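Two-arm cell, right gripper drifts after item reset

Forum: Cell setup and maintenance

n_tlapale
Posted 18/10/2022
We run a two-arm tabletop cell at the Gurberg site for labware handling. Two-finger grippers, perforated basket on each side, flask in the middle. After 1233 cycles the right gripper closes off-center on the funnel stem. The left is fine on the same program. I re-zeroed the right one twice and the error came back both times. Fingertips were replaced at the last service. What do you check first?

egoossens
Fingertip screws. Then the cable. If the loop over the forearm is too short it loads the wrist at full reach and you will chase the zero forever. Post a picture of the arms over the baskets.

n_tlapale
Screws are at spec. Table during item reset, operator on the far side:
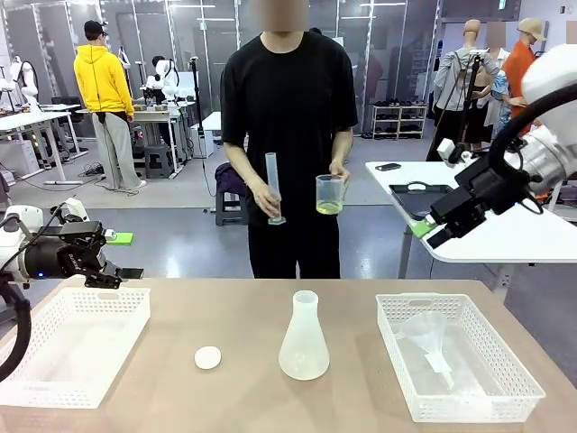
Item reset, cylinder and beaker in hand, funnel in the right basket.

azevedo_c
The cable loop on the right arm is where I would start. Jog to the far corner of the right basket with the gripper open and watch the loop. If it pulls tight anywhere, re-clip it with more slack and zero again. The left cable drops along the arm toward the corner, so it won't tell you much by comparison.

eponce
Disagree. Cable load gives an error that changes with pose. She says off-center, which I read as constant. That is fixture position. The baskets sit on bare wood with nothing locating them. Two stops per basket, screwed down, and the offset goes away.

egoossens
Then the left would drift too. Same table, same kind of basket.

eponce
Only if both get bumped equally. The funnel is also lying on its side, so stem angle is different every reset. A flask standing upright forgives a few millimeters. A stem doesn't.

y_quezada
Separate the two before arguing. Tape the right basket outline, put a gauge pin in a block at the pick point, and run the same approach from three start poses. Error constant: fixture or zero. Error varies: cable or wrist. We do this on the Arriaga cell every 3000 cycles and log it.

n_tlapale
Ran the pin test. Error varies with pose, worst at full reach. Re-clipped the cable with a longer loop and re-zeroed. Centered on the pin from all three starts. Will run to 3796 on the counter and check again.

eponce
Fine, cable. I would still fit the stops.

n_tlapale
Stops are on order for November.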